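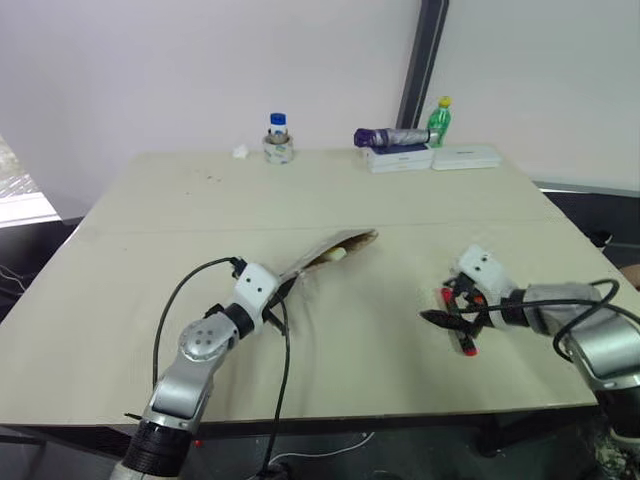 Head camera view, bag held on the left, marker on the right.

istow-bagging-faults

README for the fault subset of the Istow tabletop data. Maintained by Geetha Panicker. Read this before you train on anything in the folder.

What happened

In July the left gripper on the Bedholm station started closing without being told to. The commanded width and the measured width agreed up to a point, then the measured width dropped to the closed value while the command stayed open. Sometimes it recovered within a second. Sometimes it stayed shut until the arm was power cycled.

The first reports were written up as operator error. They were not. We could reproduce it with no operator at the controls by sweeping the left wrist through its full roll range. The fault showed up near one end of the range and nowhere else.

Cause

A connector at the left wrist was losing contact under cable tension. When the signal dropped, the gripper driver fell back to its default state, and the default state was "close". The driver also kept reporting status OK, so the logger had no reason to stop the episode.

There were two problems, then – a worn connector and a bad default. Replacing the connector made the symptom go away. The default was the safety issue and was changed separately.

What is in this folder

2538 episodes were recorded on the station during the affected period. 97 have at least one confirmed unintended close. They are listed in faults.csv with the episode id, arm, start step, end step and a recovered flag. Another 9 are marked "unclear" because the command log has gaps. Treat those as bad.

The tasks are bagging and handover with small household items. Paper bags were the worst case for labeling. A bag is already creased from handling and an extra squeeze hardly changes how it looks, so do not try to find faults from video alone. Use the width traces.

Right arm data is not affected. We ran the same sweep on it and got no drops.

Fields added for this release

grip_cmd: commanded width, left and right
grip_meas: measured width, left and right
grip_fault: 0 or 1 per step, left arm only
fault_src: "sweep", "trace" or "manual"

grip_fault is set when command and measurement disagree for more than 20 consecutive steps. Shorter dropouts are not flagged. If your model is sensitive to them, compute your own mask from the first two fields.

Changes made on the station

Driver default on lost signal is now "hold position", with a stop sent to both arms.
Left wrist cable rerouted with more slack at the end of roll.
The wrist sweep is run before each recording block and the result goes in the session log.
Hands stay out of the workspace while either arm is enabled, including when loading a bag.

The Nollon station uses the same driver and got the same update. It had no recorded faults, but its older logs do not include grip_meas, so we can't rule them out.

Known issues

Session notes before the connector swap use "slip" for both real slips and this fault. We have relabeled what we could.
The Poojary loader ignores grip_fault unless you pass keep_masks=True.
Timestamps on the left width trace lag the video by one step. Not fixed in this release.

Send corrections to faults.csv to Geetha with the episode id and the step range.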